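Begay House Fall Walkthrough: Safety Checklist with Comments

Inspected by Kenza Ezzat, with Moataz Erraji on ladders and meters
Areas covered: ground floor, stairs, lounge, kitchen, laundry
Marks used: OK / FIX / WATCH

What a good round this was! The house is in much better shape than it was in January, and a lot of the small stuff from the last list has been done. Comments are under each item, so please read them before you pick up a job.

1. Smoke alarms, all floors: OK
Every alarm sounded on the test button. The one outside the laundry is a Zenel and it is LOUD, which we love. Moataz wrote the new battery month on the inside of each cover in marker.

2. Carbon monoxide alarm, boiler cupboard: OK
Tested and dusted. The shelf below it is clear now, so you can reach the button without moving paint cans.

3. Stair handrail: FIX
Lower bracket is loose again. The screws have chewed out the old holes, so longer ones won't hold for long. Plug the holes, let the glue set overnight, and drill fresh. Upper brackets are rock solid.

4. Stair lighting: OK
Both switches work, top and bottom. New bulbs are a huge improvement, you can finally see the edge of each step!

5. Lounge heater clearance: WATCH
The portable Golier heater needs 3 feet of open space on every side, and the curtains drift toward it when the window is open. Tiebacks are on the shopping list. Until they're up, window closed or heater off.

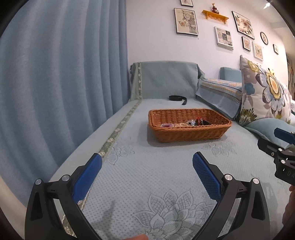

6. Lounge outlets and cords: FIX
Outlet tester gave a clean reading on all but the one behind the bookcase, which shows an open ground. It has tape over it and should stay that way until the electrician has been. The extension cord under the rug is gone, thank you to whoever pulled it!

7. Kitchen extinguisher: OK
Needle in the green, pin and seal in place, tag signed. It hangs by the door now, where you'd pass it on your way out.

8. Kitchen hot water: FIX
Read 91 degrees at the sink after a long run, and we'd set the heater for 120. Moataz thinks the mixing valve is sticking. A cool tap won't scald anyone, but we want dishes washed properly, so this one is near the top.

9. Dryer vent: OK
This was the big one last time, and it looks terrific. We took the duct off at both ends and brushed it through. Outside flap swings freely. Please keep emptying the lint screen after every load.

10. Washer hoses: WATCH
No drips at the valves, but the cold hose has a slight bulge near the crimp. A braided pair from Zerex is $50 and takes one evening to fit. Let's do both together.

11. Exits: OK, with a nag
Front and back doors open fully from inside without a key. Boots were piled up by the back door again. Rack, please!

Still open from before: porch step edging (waiting on dry weather) and the gate latch.

Order of work: outlet, handrail, mixing valve, hoses, tiebacks. Initial each line on the kitchen copy when it's done, and add a note if you found something different from what we wrote. K.E.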